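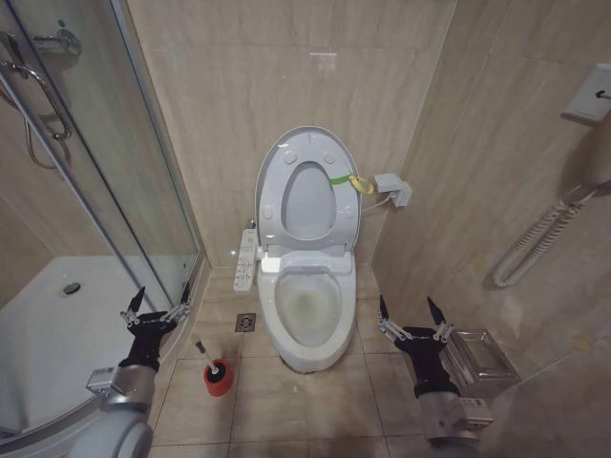

3 min read

Print | E-mail

I've been going to the antenatal group at Marolwood for six weeks now and I can't believe I nearly didn't sign up! My midwife, Ea Overgaard, put the leaflet in my hand twice before I rang. I had a picture in my head of hard chairs and a plastic doll, and yes, there is a plastic doll, but there's also proper toast and a room full of people who are just as puffed out by the stairs as I am.

Ea runs the first half. Last time it was feeding, and she let us ask anything at all, so we did. I wrote 16 questions in the back of my diary beforehand and got through the lot. The best bit for me was hearing that those early feeds can be tiny and very close together, and that it's fine to ask for help with the latch again and again – my mum had told me the same, but it sinks in differently when you're scribbling it down.

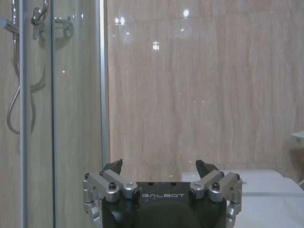

The second half belongs to Jarmila Šimko, who does breathing and gentle stretching. I am not bendy. I was the child who hid at the back in PE. But I've been doing her hip circles every evening on the big blue ball and I'm sleeping better than I have since Christmas, so I'm a complete convert. Odair came along too and took the partners' back rub very seriously (he's been practising on me during the news, and long may it continue).

We've swapped numbers as well, so there's now a group chat called Pan, after Drahomíra's cat, and it never stops. Somebody is always awake at 3am wanting to talk about heartburn or custard creams. I've already been promised a Moses basket and a bag of vests, and I've passed my spare maternity jeans on to Drahomíra, who is 40 this spring and having her first.
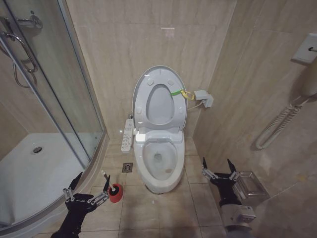 Marolwood, May

A little update, as a few of you have asked. I'm still going, still loving it, and the Wednesday group has moved to the bigger room upstairs. You can drop in from 28 weeks and you don't need to book, but do bring a cushion and a bottle of water. Next up is packing the hospital bag. Mine has been half packed for ages and so far it's mostly snacks.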